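Moving to Tirnville in July, I did not expect the library story hour to become the best part of our week – but oh, it has!

Rosario Pagano reads three books and does all the voices.

My youngest now wants the same one every night, the one about the cement mixer.
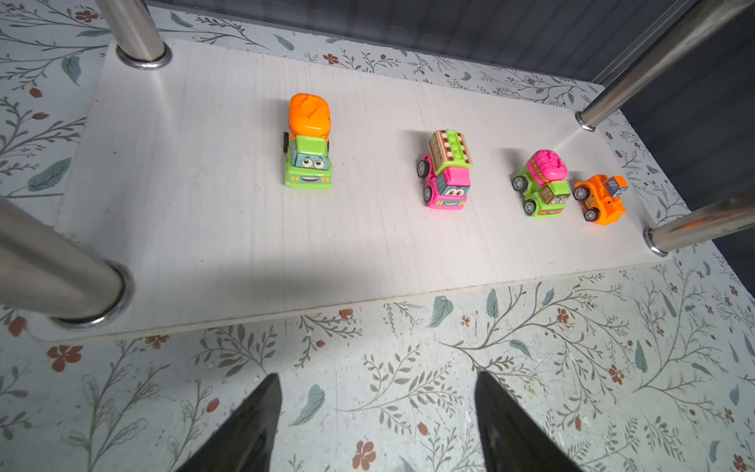
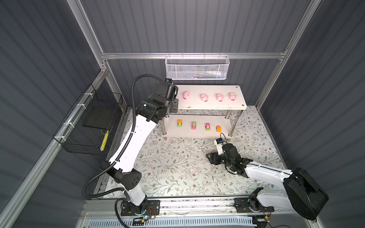 Bedtime has stretched out terribly, of course. We read it five times last night. If your kids also go for little orange and green trucks, do come sit with us – there's plenty of rug.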